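Clinow countertop sanitizing and drying cabinet: long-term review

Price as tested: $345
Rated power: 1445 W
Test period: almost nine weeks, daily use
Supplied by: bought at retail through Storidow

The Clinow is a front-loading countertop cabinet that sterilizes with steam and then dries with filtered hot air. It sits somewhere between a baby bottle sterilizer and a small dehydrator. The door is tempered glass in a plastic surround, the chamber is stainless steel, and the water goes into a heated pan in the floor. There is no pump and no drain connection. Whatever water is left at the end of the steam phase is boiled off at the start of the drying phase, and this one design choice accounts for most of what I like and most of what I don't.

Setup

The cabinet needs clearance above and behind for the exhaust. The manual gives a figure for the back and is silent about the top, but the vent slots are in the roof, and under a wall cabinet they will put damp air straight onto the underside of the woodwork. I ran it on an open counter. Nesrin Akbulut, who tested a second unit in her own kitchen for comparison, put hers on a rolling cart and pulled the cart out before each cycle.

The power cord is short and exits on the left. At 1445 W the cabinet should not share an outlet with a kettle or a toaster, and an extension cord is ruled out by the manual. Plan the location before unpacking it. The unit is heavy for its size and the rubber feet grip well enough that sliding it is awkward.

First use calls for an empty cycle. There was a hot plastic smell during the first two, faint by the third, gone after that.

Programs

The front panel offers Steam, Dry, Steam + Dry, Low Dry, and Hold. Low Dry runs the fan with the heater throttled back and is meant for items with a low softening point and for fabrics. Hold circulates warm filtered air at intervals so that the contents don't collect condensation if left in the chamber overnight.

Each press of the panel produces a beep, and the end of cycle produces 6 beeps. There is no way to turn these off. A cycle set at bedtime will announce itself at one in the morning.

The delay timer works in whole hours only. It also loses its setting if the door is opened while the delay is running, and the display does not say so. It simply returns to the idle screen. I lost two overnight runs to this before reading the relevant line in the manual.

Steam performance

I placed a Lulex probe thermometer at three points in the chamber: rear lower, center, and front upper. The rear and center positions came up to temperature together and stayed there through the whole steam phase. The front upper position, just inside the door, lagged by several minutes and ran a little cooler throughout. The door gasket is a single-lip silicone strip and a small plume of steam escapes at the top hinge corner. Nesrin's unit did the same at the same corner.

For normal household purposes this is acceptable. For anything where the steam time matters, load the back of the rack first and leave the front row for lids and spoons.

Do not use more water than the fill line. An overfilled pan extends the drying phase considerably, and the controller does not compensate. It will end the cycle on schedule with water still standing in the pan.

Drying performance

Drying is the better half of the machine. Glass and stainless items came out fully dry on the standard program in every load. Plastic is harder. It holds little heat of its own, so droplets that would flash off a steel bowl stay where they are, and any recess that faces upward keeps a small pool. Handles are the usual trouble spot, along with the raised rings molded under the base of most plastic cups.

Position makes a large difference. Cups should go upside down and tilted slightly, with the handle toward the fan outlet at the back wall. Loaded flat on their rims, they seal against the lower rack and trap moist air inside. The wire rack has no tilt feature, so I rested one side of each rim on the rack's outer rail, which works but is easily disturbed when the rack is pushed in.

Soft toys are listed in the manual under Low Dry, with the instruction that they be washed and spun beforehand. The outer pile dries well ahead of the filling. On a small plush, one Low Dry cycle left the surface dry to the touch and the core still cool when squeezed, and a second cycle finished the job. Check plastic eyes and noses before using any heated program. The manual gives a maximum temperature for Low Dry, and my probe agreed with it, but glue used on attached parts varies and the manufacturer of the toy has the last word.

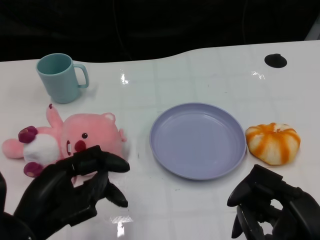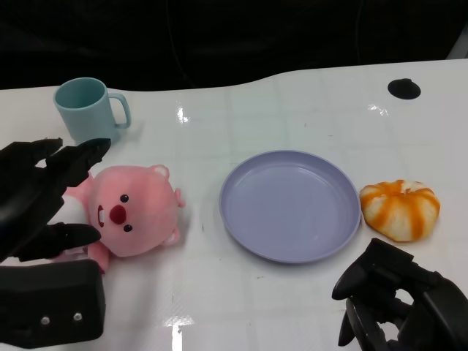 Light blue plastic mug on the white tabletop.

Scale and cleaning

The heated pan is where the running cost in effort lies. Every cycle boils a measured amount of water to nothing, and everything dissolved in it stays behind. With hard tap water I had visible scale within the first few days and a continuous tan film by the end of the second week. The film does not affect the contents of the cabinet, but it does insulate the heater plate, and the time taken to produce steam went up measurably.

A weekly treatment with citric acid and warm water cleared it. The pan is fixed in place, so the solution has to be sponged out afterward, with the lower rack removed and one arm inside the chamber up to the elbow. A removable pan liner would fix this. With distilled water the scale problem disappears and a water bill of another kind takes its place.

The air filter is a thin pad behind a clip-on cover at the rear. Clinow recommends replacement every three months. Storidow carries the pads, though they were out of stock for part of my test, and the pad is an odd size that nothing else I found will substitute for. Gwion Nicholas, who has owned the previous version for over a year, reports that the older pads are wider and don't fit the current cover.

Noise

The steam phase is close to silent apart from the relay. The fan is a constant mid-pitched hum, comparable to a range hood on its lowest setting, with a slight rattle from the rack if it is not seated against the rear stops. Low Dry uses the same fan speed as the standard program, so it is no quieter. It runs longer, too.

Compared with the Güneş

The obvious alternative is the Güneş cabinet, which costs less and has a removable pan. I borrowed one for two weeks. Its steam phase was more even front to back, with a proper double gasket on the door. Its drying was clearly worse. Plastic items needed a towel after every cycle, and there is no low-temperature program at all. Anyone who mostly handles glass bottles should look at the Güneş first. Households with a lot of plastic, or any fabric items, will get more out of the Clinow.

Faults during the test

One. In the fifth week the door switch began to register the door as open when it was closed, and the cycle would not start until the door was pressed firmly at the lower corner. Cleaning mineral residue from the switch plunger with a damp cotton swab restored normal operation and the fault has not come back. The manual does not mention the plunger in its cleaning section.

Verdict

Good:
Dries well, including plastic if loaded with care
Low Dry holds its stated temperature
Stainless chamber is easy to wipe

Bad:
Fixed heater pan
Beeps cannot be disabled
Delay timer resets without warning
Filter pads in a nonstandard size

I would buy it again at a lower price than $345. At full price it is worth having only if the low-temperature program will be used regularly.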